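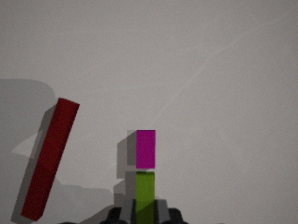
Red bar, magenta block, green block. Gray surface, seen from above.

April, 6:40 a.m.

Boiler room at 14 degrees when I went down, which is two lower than yesterday. Outside temperature was the same. I bled the upstairs radiators last night and the pressure had dropped to 0.8 bar, so I topped it up to 1.2 and wrote the figure on the card. If it falls again by tonight there is a leak and I will have to lift the boards in the hall.

Main job today was the sourdough log. I have been keeping the starter at 100 percent hydration for the whole of the month and changing only the flour. The Prunley white went in first, then the Navaratnam wholemeal, then a half and half mix. Each feed is 40 g starter, 40 g flour, 40 g water, in the same straight jar with a rubber band at the level after mixing. I mark the peak with a second band.

Results so far. The white peaks late and holds. The wholemeal peaks early, drops fast, and smells of vinegar by lunch. The mix sits closer to the wholemeal than I expected, given that only half of it is bran flour. Kitchen temperature is the weak point in all this. The shelf over the fridge is warmer than the counter by three degrees in the evening and by less than one in the morning, so any feed that crosses from one to the other is not comparable. I have thrown out four entries for that and will not use the shelf again.

Mixed the dough at 8:15. 500 g flour, 379 g water, 10 g salt, 100 g starter. The odd water figure comes from overshooting. I was aiming for 375 and the kettle pours badly below a third full. I left it. With the starter counted in, that makes 429 on 550, or 78 percent, and the recipe card says 77. Not enough to matter in a tin, possibly enough to matter on the stone.

Four folds at half-hour gaps. At the second one the dough still tore when I pulled the far corner. By the fourth it came up in one sheet. I moved the third fold ten minutes late on account of a phone call from the dentist's office, who have shifted my appointment into next month and wanted me to agree to it twice.

Bulk ended at 1:30 p.m. by the look of the sides and not by the clock. Volume up by half. Shaped it, put it in the cane basket with rice flour, and into the fridge at 4 degrees. The Verard scale has begun to drift again. It read 2 g with nothing on it after the salt was weighed, and 0 when I turned it off and on. I checked it against the 200 g brass weight and got 201, then 200, then 201. New batteries first. If that does nothing I will go back to the old Julta, which is slow but repeats.

Walked to the hardware store for the batteries and for a washer, 15 mm, fiber. They had the batteries. The washers come in a mixed pack only, so I now own a great many sizes that fit nothing in the house. Light rain on the way back.

Afternoon on the oven. I have suspected for a while that the dial reads high. Put the probe on the middle shelf with the dial at 230 and wrote down the reading every five minutes. It reached 212 and then swung between 205 and 218 for the rest of the hour – the thermostat cuts in late. On the stone itself the surface was still climbing when I stopped. So the preheat of 45 minutes that I have been using is too short, and every pale base since the winter is explained by that and not by the flour, which I had blamed in this book more than once. Going back through the earlier pages to put a mark beside those.

Plan for tomorrow: dial at 250, preheat 75 minutes, probe left in. Bake 20 minutes with the lid on, then 22 off. Cut at noon, not before. Weigh the loaf before and after so I have a figure for water loss.

Pressure at 9:50 p.m. was 1.2 bar. No change. Boards stay down for now.

Need rice flour.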